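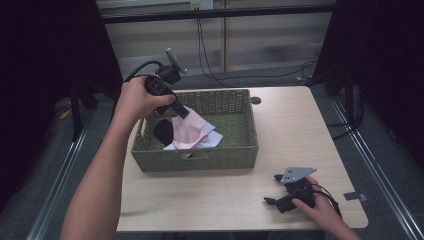

Fabric softener is what ruins a good cloth, King-fai Chung wrote in after last month's page on tea towels, and he would leave it out of every wash that has a drying cloth in it. He is right. Softener leaves a coating on the fibres and the cloth pushes water about the plate. If yours have stopped soaking anything up, wash them once with 200 ml of white vinegar in the drawer and no softener, then again with ordinary powder. Don't use vinegar in the same wash as bleach.

April 28, 2022
By Colm Mac Giolla

Cloths in daily use

Change the dishcloth every day. A cloth that smells has been left too long, and rinsing it under the tap won't put that right. Wash at 60 degrees if the label allows.

Hang cloths opened out over a rail or the back of a chair. Folded over the tap they stay damp in the middle until the evening.

Keep floor cloths apart from the ones that touch plates. Colour is the easiest way to do it, and it doesn't matter which colour goes with which job as long as everyone in the house knows. We write ours on a card inside the cupboard door.

Greasy cloths, from the hob or the grill pan, should soak in hot water with a squirt of washing-up liquid before they go in the machine. Anything used with linseed or Danish oil is another matter. Those cloths can heat up and catch fire by themselves if they are left in a heap. Lay them flat outdoors, away from anything that burns, until they have gone stiff, and don't put them in the tumble dryer at all.

Stains

Tea and coffee: cold water first, then washing powder mixed to a paste. Leave it 20 minutes.

Turmeric: wash as usual and hang in full sun. It may take two or three goes.

Candle wax: let it harden, scrape with the back of a knife, then iron between sheets of plain brown paper.

Blood: cold water and salt. Hot water sets it.

Dark items that run should be done alone the first few times. A new black cotton apron turned a whole load of mine grey, and I never got the white back.

Bare wood

Untreated shelves and worktops want very little water. Wipe with a cloth that has been wrung out hard, going along the grain, and dry straight after with a second one. Scouring pads leave scratches that show up as soon as the light comes in low.

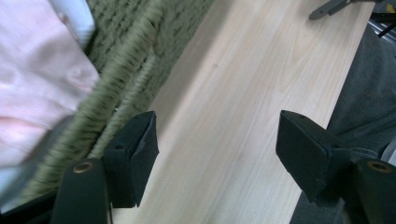
Pale wood: wipe lengthwise, with the grain.

For a ring left by a cup, rub gently with fine wire wool, again along the grain, and wipe off the dust. Don't try this on oak – bits of steel left in the wood can turn black when they get damp. Use a nylon pad there.

If you oil the wood, put on a thin coat, wait ten minutes and take off all you can with a dry rag. Leave it 24 hours before standing anything on it. Two thin coats last longer than one thick one, and a thick one stays sticky.

Water marks near the sink are mostly old limescale. Lemon juice on a damp cloth lifts it, but try a corner first – it can lighten the wood.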